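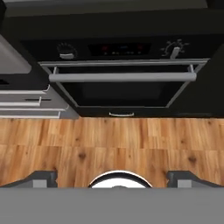 Before you let the arm touch any door in your practice kitchen, please read this section through once with a cup of tea and only then come back to follow the steps. Most of the trouble people bring to us starts with a door, and with somebody being in a bit of a hurry. An oven door is a good one to learn on, as it asks a fair amount of the arm all in one go. It hinges downward, so the hand has to travel out and down together, and the long bar handle stands clear of the door on a short bracket near each end, which gives the fingers a gap to work in. With the door already tilted slightly open, as it is here, you have a comfortable place to begin, and we suggest you save the fully shut door until you have the rest of this section under your belt.

Section 3. Safe working with doors and drawers

The rules below are the ones we keep to at Iltbridge, both in the simulated kitchen and later on with a real one. Rhydian Wynne wrote the first set, and Nhyira Akpalu has since tidied them up and added the bits on drawers. They apply to every run, including the short ones you were only going to do quickly before lunch.

Before you start

1. Load the kitchen and let it settle. Doors and drawers sometimes shift a little as the physics wakes up, and you don't want the arm moving while that is going on.

2. Check that the hand is open and that both fingers are well clear of the cabinets and the floor. If you can't tell from the hand view, switch to the room view and have a proper look.

3. Set the speed limit to Practice. You will find it in the Motion menu, under Limits. Please leave it there until you have finished this whole section, however slow it feels (and it will feel slow!).

4. Open a new entry in the run log and write down the name of the kitchen, the limit you have chosen and your own initials.

Note: The log fills in the time for you but it does not fill in the limit. Sizwe Gumede has asked us to put this in every edition of the guide, so here it is again.

Opening the door

5. Bring the hand towards the middle of the handle. Pulling from one end puts a twist on the hinges, and although a simulated hinge will forgive you, a real one may not.

6. Stop short of the bar and turn the hand so that one finger will pass above it and the other below. Take your time over this. If the angle looks wrong, back away and try again, which costs you nothing at all.

7. Move in gently and close the fingers until the contact light comes on. There is no prize for squeezing harder than that.

8. Draw the door out and down in one steady movement, keeping an eye on the force reading as you go. If it climbs suddenly, let the arm stop, open the fingers, and find out what it has met before you carry on.

9. When the door reaches its lowest point, open the fingers and back the hand straight out before you lift it. Lifting first is the commonest mistake we see, and it brings the door up with it.

CAUTION: Never use an open door as a rest for the arm. It was made to carry a door's own weight and perhaps a roasting tin, and the habit is very hard to lose once you have it.

CAUTION: Keep the fingers away from control knobs on the way in and on the way out. In the real kitchen, a knob nudged by accident may switch something on. A run that brushes a knob counts as a failed run, even if the door opened beautifully.

Drawers

10. Treat a drawer as you would a door, but pull in a straight line and keep the hand level throughout. Open one drawer at a time, and close it again before you go on to the next.

11. Close the oven door before you work on any drawer beside it or beneath it. It is surprisingly easy to forget a door that has dropped out of view.

When you have finished

Close everything you opened, bring the arm back to its home position and save the log. Please save the failed runs as well as the good ones, as we learn a great deal from them. If the force warning came up at any point, add fault code 307 to your entry and a line or two in your own words. Mark Anthony Cabanatuan reads all of these, and he would much prefer a rambling note to an empty box.

The rules for cupboards with side hinges are in the next section.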